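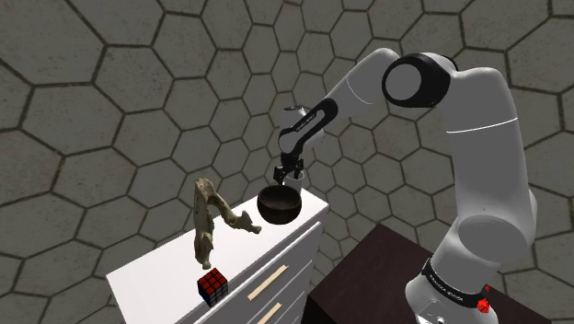
Home storage and small rooms, session 6
Notes to go with the talk. Bring these back next time, we carry on from the end of section 5.

1. Where we got to

Last time: measuring the room, drawing it on squared paper, marking door swing, window, radiator, sockets. If you missed it get the plan off someone and copy the method. One square = 10 cm unless the room is very long. Everything today assumes you have a plan. No plan, do that first.

Homework was the "what lives where" list. Most lists too vague. "Clothes" is not enough. Jumpers, socks, sheets, coats all behave differently and want different depths. Redo if yours says "clothes" or "stuff" or "misc".

2. Drawers v shelves v rails

Drawers: good for small and soft. You look down into them so the back is as easy as the front, if the runners let the drawer come right out. Cheap runners stop at three quarters and the last bit is where things get lost. Check before buying, pull one all the way.

Shelves: good for things with a flat bottom that stand up on their own. Bad for soft piles over 30 cm high, they lean and go over. Deep shelves end up two rows, the back row is forgotten. Boxes help, labels help more.

Rails: long things and anything that creases. Needs 60 cm depth for hangers front to back. People forget this and buy a cupboard that is 50, doors won't shut. Can be done with a pull-out rail facing you but you lose width.

Mixed is normal. Start from the list, not the shop.

3. Depth and the space in front

This is the bit that goes wrong most in small rooms. A drawer unit takes its own depth PLUS the drawer when open PLUS you standing there.

Worked on the board:
unit depth 50
drawer open, 40 of it sticks out
person bending, 60
total 150 cm from the wall

Room 2.4 m wide, bed 90 along the other wall. Leaves 150. So it just goes, if the bed really is 90 and not 90 matress plus frame. Measure the frame. Same sum for a double bed fails. Then you look at a shallower unit, or put it at the foot end, or use the space under the bed.

Draw the open drawer on the plan as a dotted line. Do the same for doors. Dotted lines may cross each other (you don't open both at once, usually) but a dotted line must not cross a solid one.

Skirting: the unit won't sit flush unless the back is cut away. Add the skirting thickness, 2 cm in most of the flats we looked at, more in old houses.

4. Height

Top of unit at elbow height is handy as a surface. Lower is fine for a child's room or under a window. Over eye level, drawers are no use at all, you can't see in.

Heavy stuff low. Daily stuff between knee and shoulder. Once-a-year stuff up top.

Tall units and any chest of drawers must be fixed to the wall. Not optional, in this course or at home. A chest with two top drawers open and a child on the bottom one goes over very easily. Use the bracket that came with it and a fixing that suits the wall:

solid brick or block: plug and screw
plasterboard: find the stud, screw into that. If no stud where you need it, proper hollow wall fixing, check the load on the packet
tiled wall: masking tape over the mark, tile bit, no hammer action until through the tile
crumbly old plaster: go deeper, reach the brick behind

Check for pipes and cables first. Straight up, down and sideways from any socket or switch is where cables are likely to be. Renting? Ask before drilling, get the answer in writing.

5. Case study, the Clollatholm flat

Plan is on the handout from May, spare copies by the door. One room plus kitchen, two adults. Long wall 3.6 m, window in the short wall, door opens inwards and eats the corner.

Their first layout: Cloledar wardrobe behind the door, Mava drawer unit under the window. Problems:

wardrobe door hits room door
drawers fine but radiator is under that window, blocked
nothing for coats, so coats on chair

Second layout: room door rehung to swing the other way. Wardrobe to the far corner. Drawer unit on the long wall, 12 cm gap left beside it for the curtain. Hooks behind the door for coats. Radiator clear.

Cost of rehanging less than a new wardrobe. Light switch was then behind the door and had to be moved by an electrician, so ask about that before you copy the idea.

Still not solved: bedding. They had it in bags on top of the wardrobe. We had three suggestions in class, vote was split. Under-bed boxes need 18 cm clearance and theirs was 15. Bed raisers? Think about it for next time.

6. Reading

Wilczyńska, the chapter on narrow rooms. Skip the bit on lofts. The tables at the back are in mm so divide by ten for your plan. Her figure for standing space is tighter than ours, use ours for the coursework.

7. To hand in by 17 December 2024

a) your plan, with dotted lines for every drawer and door
b) the list redone properly
c) one page: what you would move, what you would get rid of, what you would buy, in that order
d) the sum from section 3 for at least one peice of furniture in your own room

Pencil is fine. Put your name on every sheet, last time there were loose ones. If the sum doesn't work out hand it in anyway and write down by how much it misses.

Next session: kitchens, corner cupboards. Bring a tape measure.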